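This repository keeps the file naming and sorting scripts we use for family and newborn portrait sessions at Bosska, a small photo studio. I wrote them for myself first, then my colleagues asked for a copy, so now they live in one place with a README. The scripts are called Ladix.

Last update: February 16, 2025

## What it does

After a session the memory card has often 1,000 files or more, all named by the camera. Ladix copies them into folders, gives every file a readable name, and writes a plain text list that I can send to the family together with the gallery.

- `ladix copy` reads the card and copies everything to the session folder
- `ladix name` renames the copies, never the originals
- `ladix pairs` puts each RAW file next to its JPEG
- `ladix list` writes `list.txt` for the family

The card itself is never changed. If you want to empty it, please do it in the camera, and only when you have seen the copies with your own eyes.

## Folder layout

```
sessions/
 dumitrescu-maternity/
 raw/
 jpeg/
 picked/
 list.txt
 dumitrescu-newborn/
 raw/
 jpeg/
 picked/
 list.txt
```

Use the family name and the kind of session, in small letters, with a hyphen between. When the same family comes for two sessions, make two folders. I tried to keep both in one folder last August and the picked files got mixed, with bump pictures in the middle of the baby gallery.
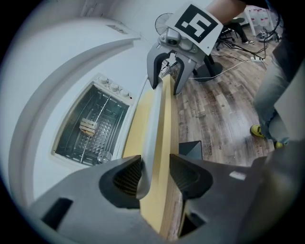 The script decides where one group of pictures ends by looking at the pause between two shots. The default pause is eight minutes. For a newborn session this is usually right, as feeding and changing take longer than that. For small objects and details, such as rings, first shoes or a name board, it can be too long, and you will get everything in one group. Set a shorter pause with `--gap` and run `ladix name` again. It is safe to run it more than once.

## Settings

Settings are in `ladix.ini`, in the same folder as the scripts.

| Key | Default | Meaning |
|---|---|---|
| `gap` | 8 | minutes of pause which start a new group |
| `copies` | 2 | how many copies are made from the card |
| `second_disk` | empty | path for the second copy |
| `language` | en | language of `list.txt` |

If `copies` is 2 and `second_disk` is empty, the script stops and tells you so. Please do not put both copies on the same disk to make the message go away. I did this once and it was a bad week.

## File names

A finished name looks like this:

```
dumitrescu-newborn_g02_0147.jpg
```

First comes the folder name, then the group, then the number of the picture inside the session. Numbers do not start again with each group. Families like to write "number 147, please, but a little brighter", and this works only when there is one 147.

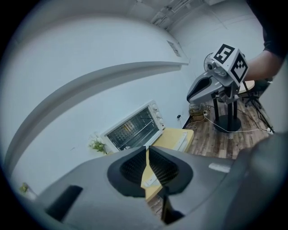
*Two black finger pads on a grey gripper, with a narrow gap between them.*

## Privacy

`list.txt` contains only file names. Some families wish to stay anonymous, and for them you can use `--alias`:

```
ladix name --alias brultetti
```

Brultetti is the word we use at Bosska when no name should appear, and you can choose your own. The alias goes into the file names and into the list, but the location data inside the pictures stays as it was. Remove it with another tool before you send anything.

## Known problems

- Two cameras with different clocks give wrong groups. Set the clocks before the family arrives.
- Names with accents are written without them. I know that some people do not like this, and I would like to repair it.
- Video files are copied but not renamed.
- On a slow card reader `ladix copy` can be silent for around two minutes. It is still working, so leave the card in.

## Changes and questions

Open an issue and say which command you used and what you expected to see. Please do not attach pictures of real clients. Small corrections of my English in this file are also welcome.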